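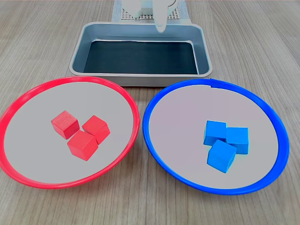
Skomness Community Kitchen: Minutes of the January Members' Meeting

Meeting opened at 6:40 p.m. Ronaldo Portela in the chair, Naima Kabbaj taking notes.

1. Minutes of the last meeting
Approved with one correction. The oven service was done by Relell, not Kwak.

2. Money
Balance stands at $3693 after the gas bill. The deposit for the hall, $200, has been returned by the town. Members agreed to keep it in the general account for now.

3. Monthly supper
83 tickets sold for the last supper. The late seating ran over and the doors closed at 9:30. Ronaldo proposed one seating at 6 p.m. with tickets sold ahead only. Two members were against dropping door sales. Put to a vote and carried. To be tried for two suppers and then looked at again.

4. Trays and plates
Naima has priced replacements for the worn baking trays. Beseder quoted $168 for the set, delivery included. Kwak has not answered. Agreed to order from Beseder if nothing is heard before the next meeting. Plates are fine as they are. Please stack shallow plates on the lower shelf and bowls above. They keep getting mixed.

5. Walk-in cooler
Door seal is still loose at the bottom. Relell will look at it when they come for the dishwasher. Until then, push the door shut by hand and check the latch.

6. Cooking classes
Bread class is full. Soup class has places left. A member asked for a class on weekday mornings. Naima will ask the instructors and report back.

7. Any other business
Side gate key is missing. Whoever has it, please leave it in the office drawer.
Parking behind the building is for unloading only.

Action items
Ronaldo: new supper notice, gate key
Naima: tray order, morning class

Meeting closed at 7:55 p.m.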